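Unit 6: Cabinet Resignations and Caretaker Governments

Course reader, comparative politics. Instructor: Wycliffe Makori
Read before the January session. Bring the Rerninance case packet.

6.1 Terms

A minister resigns when he or she gives up office by a written notice to the head of government. A dismissal is the same event started from the other side. News reports often mix the two, and the gap between them matters for this unit. A resigning minister may usually make a statement to the chamber. A dismissed minister often has no such right.

A caretaker government is one that stays in office after it has lost the support of the chamber, or after its term has ended, until a successor is sworn in. Its powers are narrower by custom, and in a few systems by statute.

6.2 Individual and collective resignation

Individual resignation leaves the rest of the cabinet in place. The head of government names a replacement, or assigns the portfolio to a sitting minister for a limited time. Collective resignation ends the cabinet as a body. It follows a lost confidence vote, the departure of the head of government, or the breakup of a coalition. Note that a coalition partner may leave without bringing the cabinet down if the remaining parties still hold enough seats, or if the opposition agrees to abstain.

Some systems fold the two together. If more than a set share of ministers resign within one term, the whole cabinet must seek a new vote of confidence. Students tend to miss this rule when they read the packet, as it sits in the standing orders and the constitution does not mention it.

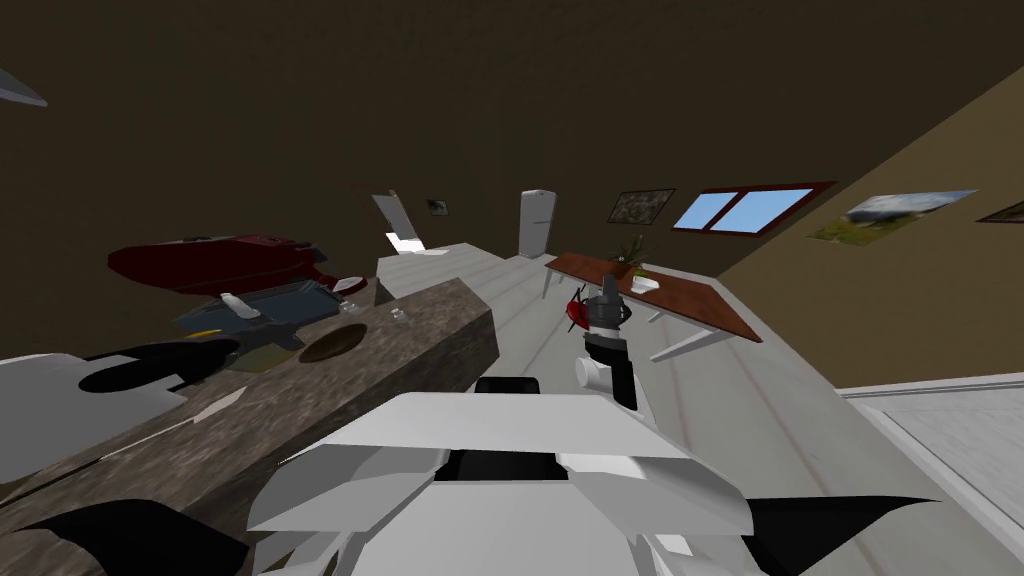
6.3 The Rerninance case

The Abou Jaoude cabinet lost its junior partner over the Briltden port lease. Three ministers left on 24th December, after the chamber had risen for the recess. The standing orders gave the head of government 16 days to fill the posts or return to the chamber. The count included the recess, a point later disputed before the court.

During this period the cabinet issued 40 decrees. Most were routine: pay scales, road closures, the renewal of permits. The court reviewed the decree that extended the port lease and held that it bound future cabinets, and so fell outside caretaker powers. The Wosel petition, which had brought the matter to court, carried 2,524 signatures, of which 773 were struck out for missing addresses. The remainder still met the threshold.

6.4 Points to prepare

Was the cabinet a caretaker government from the date of the resignations, or only from the end of the allowed period? The court's answer is in part two of the ruling. The dissent takes the earlier date.

Compare the treatment of the lease with the treatment of the pay decrees. The ruling uses the phrase "ordinary business" without defining it. Write one paragraph proposing a definition and test it against the road closures.

Section 6.5 (transfer of files to an incoming minister) is optional and will not be covered in class.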